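How to Request Government Records on a Past Public Event

Rada Public Records Center
Updated 2 July 2024

Residents, students and independent writers often ask how to obtain official documents about a public meeting, a hearing or an agency decision. The steps below apply to requests filed with city and county offices in the Torkivlow area. Federal requests follow a separate procedure and are covered in a different guide.

Step 1. Identify the office that holds the record

Requests sent to the wrong office are a frequent cause of delay. Meeting minutes are normally kept by the clerk. Police logs, permits and contracts are kept by the department that created them. Consult the directory at the front desk of the Zollell Building before filing.
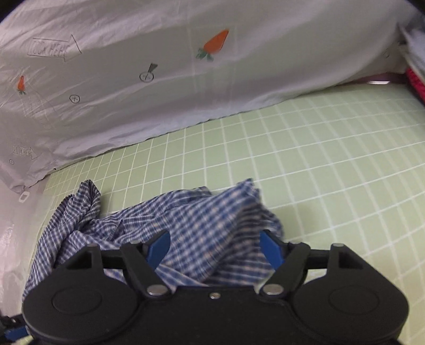
Black gripper with two blue pads.

Step 2. Describe the record narrowly

State the subject, the type of document and the period you wish to have searched. A request for "everything on the Rakena water contract" may return more than 4000 pages, most of them routine invoices. A request for "letters between the water department and the contractor, signed in December" can be searched quickly. Do not include arguments or accusations in the request. The records officer has no authority to answer them.

Step 3. File Form 318

Complete Form 318 in ink or on the public terminal. Include a mailing address and state whether you will accept electronic copies. You are not required to explain why you want the records. Keep a copy of the form with the stamped receipt number.
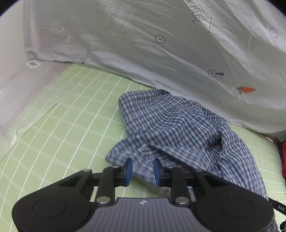

Can a request be filed without giving a name?
Anonymous requests are accepted in person only, and the requester must keep the receipt in order to collect the documents.

Step 4. Wait for the acknowledgment

The office will acknowledge the request in writing within 7 business days. The acknowledgment gives an expected completion date and any copying fee. If the fee is higher than you wish to pay, you may narrow the request at this stage without filing again.

Step 5. Review what you receive

Check the page numbers against the cover letter. Where text has been blacked out, the letter must cite the rule that permits it. Note each deletion by page and paragraph. A reference to an attachment that was not supplied should be listed in the same way, as it may support a second request.
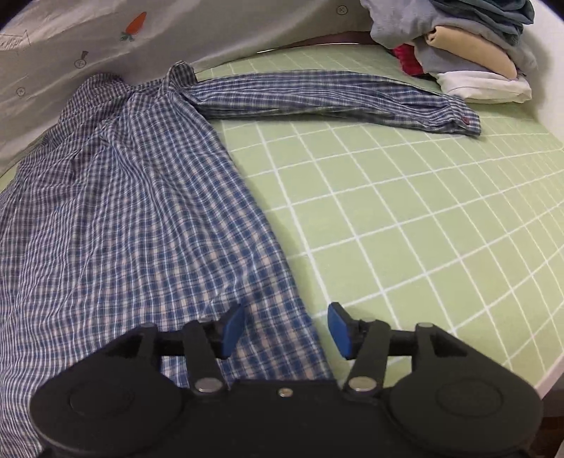

Step 6. Appeal a denial

Submit a written appeal to the Records Review Office, Room 76, Zollell Building. Attach the denial letter, your copy of Form 318 and a short statement identifying each document or passage in dispute. Appeals are decided on the written file, and the decision is sent by mail to the address on the form.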